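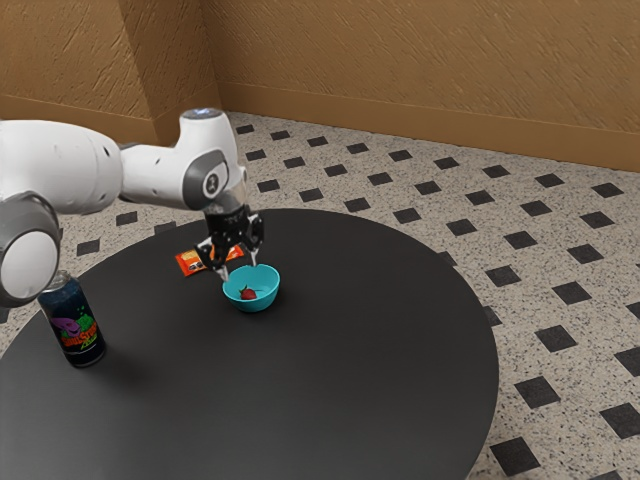
Ullosier Clinic Begins Offering Same-Week Thyroid Nodule Checks

Tuesday, March 3, 2026

Patients at the Ullosier clinic who are told they have a lump in the neck can now get an ultrasound, a blood test and a talk with a specialist within the same week. Until the change, most people waited 31 days between the first visit and the scan, and longer if a biopsy was needed.

The new service runs out of the second floor at Gurkbridge, in the rooms that used to hold the travel vaccine desk. Travel vaccines have moved to the main pharmacy counter and still need an appointment.

Thyroid nodules are very common, and most of them are harmless. The thyroid is a small gland at the front of the neck that makes hormones that help control heart rate, body temperature and how fast the body uses energy. A nodule is a growth inside that gland. Many people have one and never know it. Others find it while shaving or putting on a necklace, or hear about it after a scan that was ordered for something else, such as neck pain or a car accident.

Only a small share of nodules turn out to be cancer, and most thyroid cancers grow slowly and respond well to treatment. But the waiting is hard on people. In a survey the clinic sent out last year, 200 patients answered questions about their care, and the complaint that came up most was the gap between hearing the word "lump" and learning what it meant.

Under the new schedule, a patient referred by a family doctor gets a call within one business day. The blood draw and the ultrasound are done in one visit, which takes 60 minutes. The blood test measures thyroid-stimulating hormone, known as TSH, and shows whether the gland is making too much or too little hormone. The ultrasound shows the size and shape of the nodule, whether it is solid or filled with fluid, and whether the edges are smooth.

Many patients are done at that point. Small nodules with a low-risk appearance usually need no biopsy, and some need only a repeat scan at a later date. The specialist will set that date before the patient leaves.

If a biopsy is recommended, it is done with a thin needle while the doctor watches on the ultrasound screen. The skin may be numbed first. Most people feel pressure and some soreness afterward and go back to normal activity the same day. Samples go to the lab at Vorkberg. Results take several business days, and the same-week promise does not cover them. Patients get a phone call with the results even if the report has already shown up in the online portal.

Some biopsies come back as "indeterminate," meaning the cells can't be clearly called benign or cancerous. The next step in those cases may be a second biopsy, genetic testing of the sample, or surgery to remove part of the gland. The specialist will go over the choices at a follow-up visit.

People who take blood thinners should say so when the clinic calls — do not stop taking them unless a doctor tells you to. There is no need to fast before the ultrasound. Biotin, a vitamin sold in many hair and nail products, can throw off thyroid blood tests, so mention it along with any other supplements. Wear a shirt with an open or loose collar.

A lump that is growing quickly, a hoarse voice that does not go away, or trouble swallowing should be reported to your doctor soon. Trouble breathing is an emergency, and you should call 911.

The clinic saw almost 2000 patients for thyroid problems last year, counting those with an overactive or underactive gland. Those patients will keep their regular appointments, and nothing about their prescriptions or refills changes.

A referral is still required for the nodule service. Most insurance plans cover the ultrasound when a doctor orders it, but some ask for approval ahead of time, and the billing desk can check before the visit. Evening appointments are not available yet. The clinic plans to review the schedule in December and decide then whether to add them.

Parking at Gurkbridge is free in the rear lot. The elevator to the second floor is to the left of the pharmacy entrance.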